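In Defense of the Plain Brown Box

My neighbor Rainer Hollmann throws away every cardboard box on the same day it arrives. He cuts the tape, takes out the thing, folds the box flat and carries it down to the bins. I respect him for many reasons, but on this question I think he is wrong, and I would like to explain why.

I keep boxes. I do not keep all of them, my apartment in Budham would not allow it. The big ones with staples go out, and also the ones with thin, shiny print that smells like paint. What I keep is the mailing box with the attached lid, the one which closes by tucking the front part inside. It needs no tape. You can open it 100 times and it still closes, maybe a little softer than before.

When I need one, I put it on the kitchen counter with the lid standing up and I look at it for a minute before I put anything in. I think this minute is the most useful part of packing.
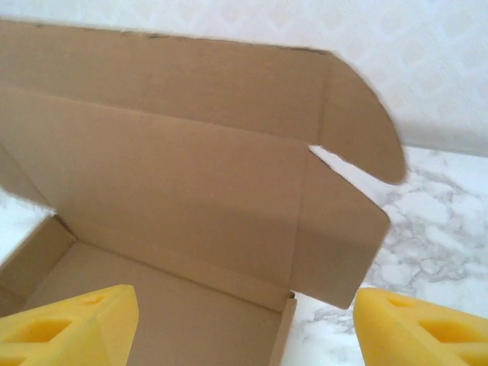 Most people pack too fast. They choose the box last, when all the things are already lying in a pile, and then they push. I learned to choose the box first. If the box is small, I must decide what really needs to go. In September I sent winter clothes to my sister, and the first pile was almost double of what the box could hold. I took out two sweaters which she had never liked anyway. She did not ask for them.

There is also the matter of storage. The shops would like us to buy containers for everything. In the Björklund catalog there is a set of linen boxes with small metal corners, and I admit they are pretty. But a linen box cannot be written on. On a brown box I write with a pencil what is inside, and when the contents change I cross it out and write again. One of mine has been "cables," "Christmas," "tax papers" and now "cables" again. It tells me more about my household than any diary.

Rainer says that boxes collect dust and that a kept box asks to be filled. The second point is serious. I have seen closets where 30 boxes stand one inside another, waiting for a purpose, and this is not order. My rule is that a box without a job may stay for one month. After this it must be given to somebody or go to recycling. I do not always follow the rule — last winter I was very bad — but it is a good rule.

I would add that the lid deserves more attention than it gets. People tear the side flaps off because they find them annoying, and then they complain that the lid does not stay down. The flaps hold the corners. Fold them in first, slowly, and then bring the front part down behind them.
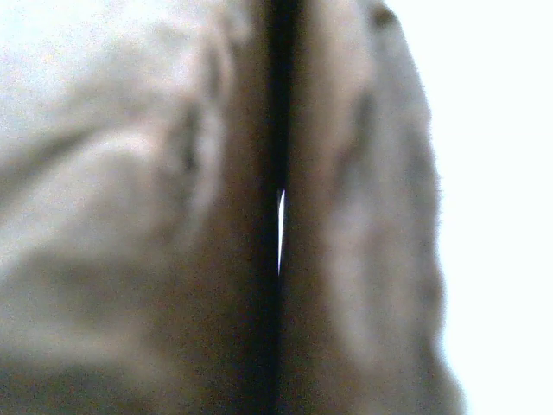 Should I put tape on a box that closes by itself?

For a shelf or a closet I would not. For the mail I put one strip across the front, because other people will handle it and they do not know my box.

Rainer has read this text and he still carries his boxes down to the bins. But last week he rang my bell and asked if I had something the size of a toaster. I had two. He took the better one.

October 2018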